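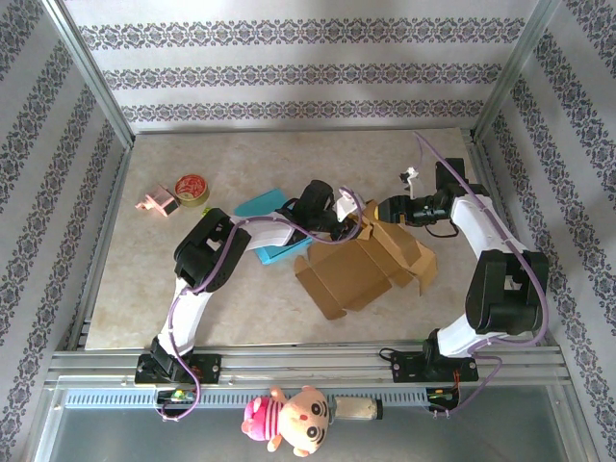
Glue bench, Thursday, August

Opened the shop at 6 and found the hide glue had skinned over again. Somebody (me) left the lid off the inner pot. Skimmed it, added a splash of water, and put it back on to warm while I pretended to sweep.

The job on the bench is still the Trircombe side chairs. There are 8 in the set, of which 6 have loose back legs and the other two have been "fixed" at some point by a person with access to construction adhesive and a long weekend. I have written unkind things about this person in previous entries and will try to be brief. The stuff does not soften with heat, does not soften with steam, and laughs at alcohol. It does come off with a sharp chisel and a bad temper, taking a little of the tenon along each time. I have both, so progress is being made.

Chair 3: knocked apart clean. Old glue was dry as sugar and brushed out with hot water and a toothbrush. Tenons are good. One has a pencil number on the cheek, 1443, in a nice sloping hand. Judit thinks it's a batch number from the factory. Andor thinks it's the year, which would make it the most important chair in the country, and he has been bowing to it on his way to the sink.

Chair 4: same again, no number, no bowing.

Chair 5: the trouble. The left rear joint had a nail through it from the inside of the seat rail, sunk and filled over with brown wax. Didn't see it until the leg moved a quarter inch and stopped with that creak you feel in your fillings. Dug the wax out with a dental pick, got the head with the small end nippers, and rolled it out over a scrap of veneer. Small split along the grain of the rail where it had been. Ran thin warm glue into it, worked it with my thumb until it showed on the back, and clamped with waxed paper. Leave overnight. I mean overnight, Ultan.

Glue notes, for whoever takes over the pot:

The new granules from Belhaj soak faster than the old ones. An hour in cold water and they're fully swollen. I had been leaving them till the next morning out of habit, and all that bought me was a smell.

Made up 900 grams total, water and granules together, which is far too much for chairs. I misread my own handwriting from June. The extra is in the fridge in a yogurt tub with GLUE written on all four sides and the lid, after what happened to Bujar.

Open time with the windows shut was comfortable. With the windows open and the truck door up, I got one joint and half of a second before it started to gel. Warm the parts first. The hair dryer is fine for this and is kept in the drawer marked Sandpaper.

Tried a pinch of urea in a small cup to slow the gel. It did slow it. I haven't broken a test joint yet, so please don't go using it on customer work and telling people I said so. Two test pieces are on the windowsill marked U and two marked P for plain. Do not put mugs on them. They will want a few more days before anyone takes a mallet to them.

Krisztina came down after lunch with the finish samples for the Lirnstead table. She has done a strip of shellac in each of three colors, and asked which I liked. I liked the middle one. She said the middle one was the control. We looked at it in the doorway, then under the lamp, then in the doorway again, and I kept on liking the middle one. She'll send them to the client, who I expect will ask for gray.

Clamps: we own plenty and can find hardly any. The two good sash clamps are at Andor's house holding up a gutter. The band clamp has lost its pawl spring again and slips under anything more than a firm handshake, so I went back to rope and a stick for the seat frames. Twist, check the diagonals, twist back a bit, check again. Chair 3 pulled square on the second go. Chair 4 was out by the width of a pencil line and I decided it had always been that way, then felt guilty and undid it while the glue was still loose. Square now.

Put some beeswax in the clamp screws. It got on everything, including this page.

The Skasura bandsaw blade arrived, too long. I measured it, Bujar ordered it, and each of us has a theory. The paperwork supports his. Sending it back, and the old blade will have to limp along for the arm patches. Cut wide of the line and plane to fit, it wanders left.

To do:

Chair 5 out of clamps, check that split with a raking light
Chairs 6 and 7, knock down and label every part BEFORE walking away from the bench
Chisels, all of them, I used the good ones on the construction adhesive
New corner blocks from the offcut of beech behind the door
Ask Judit whether the seat covers are coming back to us or going to the upholsterer straight
Gutter / sash clamps, raise with Andor tactfully

Pot off, lid on. Went back in to check the lid. It was off. Lid on.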